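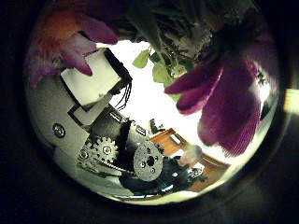 *Figure 1. A magenta-purple flower with long, drooping petals.*

# Where Skulelside buys its cut flowers

Individual project report, July 2018

## 1. Background

Skulelside has two places in the centre that sell cut flowers all year. One is Genia, a florist on the corner of the bus station. The other is the flower stall in Brustamow market hall, which is open every day except Sunday. There is also a supermarket on the ring road with a few buckets by the door. Until last year there was a second florist near the church, and it is now a phone repair shop.

I wanted to find out who buys flowers in the town, what for, and how they choose between the shop, the stall and the supermarket. I chose flowers and not food or clothes as I worked on a flower stall last summer and already knew some of the names and prices.

## 2. Method

I used a paper questionnaire and a sales tally.

The questionnaire fitted on one side of A4. I gave out 200 copies in June, half at the market hall entrance and half through doors in the streets behind the bus station. It asked when the person last bought flowers, where, who they were for and what mattered most in the choice. There was a space at the end for comments. People could hand it in at Genia or at the market office.

For the tally, the stall agreed to let me stand beside the till on two Saturdays and two Tuesdays. I noted the type of bunch, the price band and whether the customer asked for wrapping. I did not write down anything about the customers themselves.

I also had a short talk with Wibisono, the wholesaler that supplies both the shop and the stall. This was by telephone and I took notes.

## 3. Results

### 3.1 Questionnaire

Of the 200 copies, 74 came back. Two of these were blank on one side and I have left them out of the questions they missed. Most came from the market hall half. The door-to-door half did badly, and I think a collection box on the street would have worked better than asking people to carry the form into town.

The commonest reason for buying was a visit to somebody else's home. Birthdays came next, then flowers for the buyer's own house. Graves were fourth, which was higher than I expected, and nearly all of those people used the market stall. Several wrote in the comments that they go every week or every fortnight and want something that stands up to wind.

Price was the most ticked answer for supermarket customers. For Genia it was "they make it up for me". For the stall the answers were more mixed, with freshness and price close together.

Colour was mentioned a lot in the comments, although I had not asked about it. People buying for their own house often said they pick a strong colour first and find out what the flower is called afterwards, if at all. A question on colour should have been on the form.

### 3.2 Sales tally

Over the four days I recorded 395 sales. Saturdays were much busier than Tuesdays, and the hour before noon was the busiest on every day. Single-type bunches sold faster than mixed ones. On the second Tuesday it rained until early afternoon and trade was so slow that the stall packed up early, so that day is short and should be read with care.

Mixed bunches were more likely to be wrapped. Customers who asked for wrapping usually also asked for the stems to be cut, and a few wanted the paper changed to a different colour. Plain single-type bunches mostly went into shopping bags as they were.

### 3.3 The wholesaler

Wibisono said that the shop and the stall order from the same list but on different days. Genia orders little and often. The stall takes larger amounts on Mondays and Fridays and brings prices down as the week goes on. This fits with the tally, where the cheapest price band sold best on Tuesdays, but I did not see enough weekdays to be sure.

## 4. Wrapping and carrying

I added this part after reading the comments, where carrying came up again and again. People who walk or take the bus said that a large bouquet is awkward. It needs one hand to itself, it cannot go down on a wet seat and the heads get knocked in a crowd. One person had stopped buying on Saturdays for this reason.

The usual answer is a cone of wrap, wide at the flowers and narrow at the stems, so that the bouquet can be held at the thin end. Both Genia and the stall wrap in this way. Genia charges nothing extra for it. The stall charges a small amount for coloured paper and uses plain brown for free.

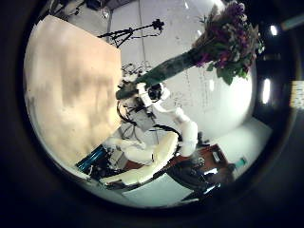 ## 5. Problems with the project

The return rate was low, and those who did answer were probably the people who like flowers. The tally covers one stall only. Genia did not want me beside the till, so I have no sales figures for the shop, and I did not ask the supermarket. June is also a good month for flowers and the results might look different in winter.

## 6. What I found

The three sellers seem to have different customers more than they compete for the same ones. The stall depends on regulars, including those who buy for graves. Genia gets people who want a bouquet made for an occasion. The supermarket gets people who are there for something else.

If I did it again I would hand out fewer forms and wait while people filled them in. I would also repeat the tally in November.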